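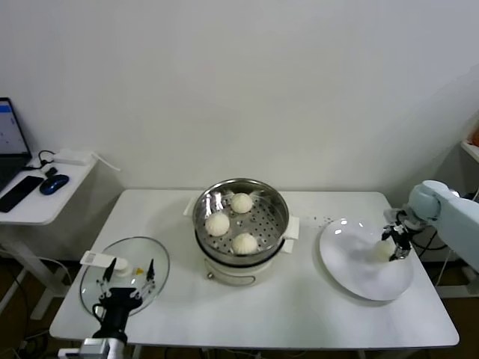 Do you need force sensing in the fingers to pick up soft food?
Not for buns. A low current limit and a slow close will get you most of the way, and the limit costs nothing.

Ok so. Grippers. I said in November I'd write up the comparison and then didn't. 23 February 2023 now, so let's go, quick version, will fix mistakes when somebody emails me about them.

Two sets of fingers on the bench in Karkthorpe. The Romham ones and the Kurek ones. Both parallel jaw, both bolt to the same wrist bracket with four screws, both claim "food ready" on the box, whatever that is supposed to mean. Same arms, same controller, same task the whole time: lid off the steamer, bun out, bun on the plate. Repeat until bored.

Romham first

Fast. Really fast. Out of the box the close speed is way too high for anything you'd want to eat. First bun I tried ended up with a waist. Second one too. Turned it down to the lowest preset and it was still pinching, so I went into the config file and wrote my own number, which the manual says not to do and then explains how to do on the next page.

After that it's decent. Repeatable. Comes back to the same opening every time and I never had to re-home it in the middle of a run. The noise is bad though, a kind of whine when it's holding against the limit. You stop hearing it after an hour and then everybody who walks in asks what the noise is.

Cable exit is in a dumb place. Points straight out the side, snags on everything. I tied mine back with a bit of velcro and it still wants to get in the picture.

Kurek second

Slower, quieter, costs more. The fingers taper to a point and that matters more than I expected, you can get one down between a bun and the pot wall without shoving the bun next door. With the blunter Romham tips I was always nudging the neighbor first and then coming back for it. Sometimes the neighbor rolled. A rolled bun is a pain, the top pleats are the bit I grab by and if they're facing the wall you've basically lost it.

Downside: the screws. They work loose. I had 26 pickups in a row with no trouble and then the left finger started drifting open and I thought it was software for a whole evening. Was a screw. Threadlock fixed it, but put the threadlock on before, don't be me.

Other downside, the homing routine swings full open every single time you power up. Near a pot, near a glass lid, that is not relaxing. I park the arm well up and off to one side before I even touch the switch now.

Lids

Lids are harder than buns. By a lot. The bun forgives you, the knob on a glass lid doesn't. If you come in slightly tilted the fingers slide up the knob and then you're holding nothing and the lid drops back with a clank. Kurek did better here with rubber sleeves on. Without sleeves I would call it a tie, neither is good. I never got depth off the glass that I trusted so the lid approach is hard coded, height and all. Move the steamer and it's teaching time again.

Cameras, since two people asked
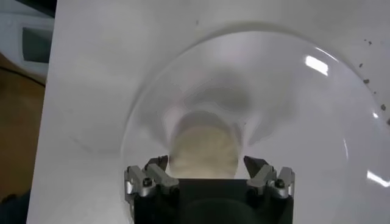
I've got the Simwood camera on the wrist and my position on it has changed a few times. It's cheap, it's small, the driver installs first try, and up close it's fine for the last bit of an approach. Clear things are where it gets ugly. Look at the overhead light on that dome, two bright patches, and the pale lump between the fingertips has gone all soft and blurry through the clear wall. The tips themselves you can see fine. So the policy gets a nice view of its own fingers and a smudge to aim at. I tried dropping the exposure and the glare shrank but then the black gripper body turned into one dark blob, so I put it back. A polarizing filter is next on the list. Or just turning off the ceiling light and using a lamp, which is what Ksawery Kołodziej keeps telling me to do and I keep not doing.

The head camera does the real work. Wide view, sees the pot and the plate together, doesn't care much about the wrist angle. If I could only keep one it'd be that one and it isn't close. Wrist camera helps for the final approach and for working out afterwards why you missed.

Controller stuff, short

Both grippers talk to the same board. Baud rate is set wrong by default on the Kurek, check that before you tear out any wiring. I run position mode to close, then switch to the current limit when it touches. Wait 2 seconds before lifting. I tried shorter and the arm starts moving while the fingers are still settling, and you get a little twist that tears the skin on the bun.

Which one

Kurek stays on both arms for now. Romham goes back in the drawer till I do boxes and cups, I think it'll win there, it's quick and nobody minds a dented box. If the price was the same I'd say Kurek without thinking, at the current gap I'd say buy one Kurek and see how you like tightening screws.

Config files going up tonight if I remeber where I saved them. Sleeve part number too.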